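# wencombe-handover: data card

Last updated: Jan 11, 2019

Logs and head camera video from 1,069 handover trials between a humanoid robot and a seated person. Each trial passes one small packet across a table. We are releasing the set mainly for the 194 trials in which the hand did not let go when it should have.

## The fault

The release command was sent, the hand controller acknowledged it, and the fingers stayed closed. The person pulled, the arm followed, and the force limit in the Hotari arm driver stopped the motion. Nobody was hurt. In 3 trials the force limit tripped late and the arm moved well past its set reach before it stopped. Those are tagged `late_stop` and should be looked at first.

We traced most of the failures to the thumb. Its position reading drifted over a session, and the Magsi grip planner treated the drifted value as a sign that the object was slipping. It then tightened the grip, which overrode the release. Restarting the hand cleared the drift for a while - never for a full session.

Trials were run at a table with a laptop between the robot and the person, and the packets were kept in a divided cardboard box.
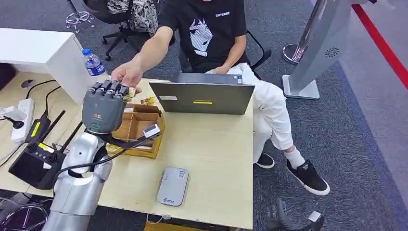 ## Files

- `trials.csv` - one row per trial, with outcome and tags
- `joints/` - arm and finger positions
- `force/` - wrist force, blank where the sensor dropped out
- `video/` - head camera

## Known problems

Force and video clocks were not synced before May. Use the offset column for those trials. The `slip` tag was set by the planner and is wrong in many of the failed releases. Do not train on it.

## If you run this setup

Keep the stop within reach of the seated person. Update the Hotari driver before using the planner. Check the thumb zero before every session.

Comments (3)

**brovano_lab**: Same drift on our hand. Re-zeroing every 50 trials helped but did not fix it.

**kt_grips**: Is the offset column in seconds or ms?

**wencombe**: ms. Will add to the card.

We use cookies to remember your settings. Accept | Manage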